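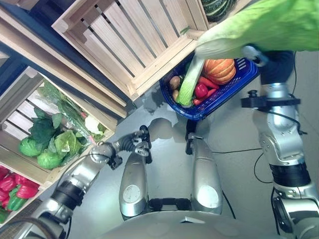 Why leaves wilt

By Delyth Powell
21/06/2018

We use cookies to help this site work. By staying on this page you agree to our use of them.

A leaf is mostly water. Take a lettuce leaf straight from the field and it stands up by itself. Leave it on a warm windowsill for an afternoon and it hangs over the edge like a damp sock. The leaf is the same shape as before, but there is less water inside it.

All plants are built from tiny units called cells. Each plant cell has a thin skin, and outside that a tougher layer called the cell wall. In the middle is a bag of watery liquid called the vacuole. When the vacuole is full it pushes outwards on the wall, and the wall pushes back. This push is called turgor pressure. A bicycle tyre works in a similar way – the rubber is soft, but the air inside makes it hard.

Where does the water go?

On the underside of most leaves there are very small holes called stomata. One of them is a stoma. Stomata let in carbon dioxide, a gas the plant needs to make its food. While they are open, water vapour gets out. This loss of water is called transpiration.

A growing plant replaces the lost water through its roots. A picked leaf has no roots. Water continues to leave it, the vacuoles shrink, and the walls are no longer pushed tight. The leaf goes limp.

Three things make this happen faster: warm air, dry air and moving air. Washing on a line dries quickly in the same conditions.

Can a wilted leaf recover?

Often it can, if it has not been left too long. Water moves into the cells through their skins, from where there is less dissolved salt and sugar to where there is more. This movement is called osmosis. If the cells have been badly damaged, they cannot hold water and the leaf stays limp.

Try it yourself

You will need 2 lettuce leaves of the same size, a bowl of cold water and kitchen scales. Ask an adult before you start.

Weigh each leaf and write down the result. Leave both on a plate until they droop, then weigh them again. Put one leaf in the bowl for an hour and leave the other on the plate. Shake the wet leaf, pat it dry with a towel and weigh both for the last time.

Torbjørn Haugland's class in Plurnville repeated the test in July with spinach and cabbage. The cabbage drooped last – its leaves are thick and have a waxy coat, so water escapes slowly.

Sign up to our newsletter for a new science page each month.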